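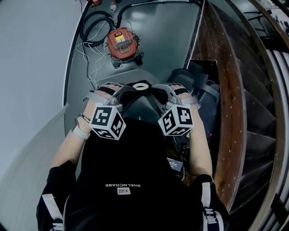

Both hand-held grippers in use at the top of the spiral stairs, marker cubes on.

Filed under: Builds / Onus / Meeting notes

Imby shared workshop – Onus build group, minutes, January 2019

I took the notes again, so if your brilliant point isn't in here you were probably saying it while I was getting the kettle. We started late and there were seven of us by the time the cake was cut.

Last meeting's minutes
Agreed, with one fix. I wrote that the wrist bracket was finished. It was only drawn, sorry! It has been printed now and is in the tray marked Onus, under the long bench.

The hand-held grippers
Most of the evening went on these. We passed the pair around and everybody had a go at picking up a pencil, a mug and the lid of the biscuit tin. The mug is easy, the pencil is fine once you get used to it, and the lid made us all look silly. General feeling was that the straps across the back of the hand need to sit a little lower, and people with small hands (me) want another hole punched in them. I'm doing the holes before next time.

We talked for a good while about the marker cubes. One side of the room wants them bigger so they read better from farther off, the other side thinks they already knock into things. I'm in the knocking-into-things camp and I said so, probably more than once. We settled on leaving the size alone and trying a matte finish on a spare set, to see if the glare under the bench lamps goes away. The spare set gets printed on the Říha machine, as the other printer is still leaving strings all over everything.

The harness
Comfortable enough for a short session, less so after 20 minutes, when the buckle starts to dig in. Somebody suggested a bit of foam tube over the webbing and we had some in the scrap box, so that was fitted there and then. It looks terrible. We'll see how it does.

Cables
Yes, cables again. I'd like them in a sleeve, I've wanted them in a sleeve for months, and we finally voted and I won! A long run of braided stuff is going on the next order. Until it comes, please coil them off to one side and keep them well away from the stair treads. Whoever packs up last does a quick check of the landing floor too.

The arm itself
Not much to report. The elbow joint on Onus still has that bit of slop, and the new bearing from Gustano is in the post. The base plate was drilled and tapped, and the holes line up, to my great relief – I did the marking out. The code side got through 2000 lines of old log and found that the shoulder loses its zero whenever the power dips. A bigger supply might sort it. There was a long talk about batteries that I couldn't follow, and I've left it to the people who could to write it up on the board.

Money
We have enough for the sleeve and the filament. The bigger power supply will have to wait until February unless a used one turns up.

Any other business
The tap in the back sink drips. The small hex keys are missing again, so please look in your pockets and your bags and then look again. We also agreed that glue doesn't get mixed on the table where the food is.

To do
Punch strap holes – me
Print matte cubes, 1 spare set – printer crew
Order braided sleeve and filament – me as well, apparently
Fit the Gustano bearing when it comes – arm crew
Hex keys – everyone

Next meeting is in February, usual room, and 2 people have already promised soup. Bring a bowl.

Contact Imby | © Imby Shared Workshop | Back to top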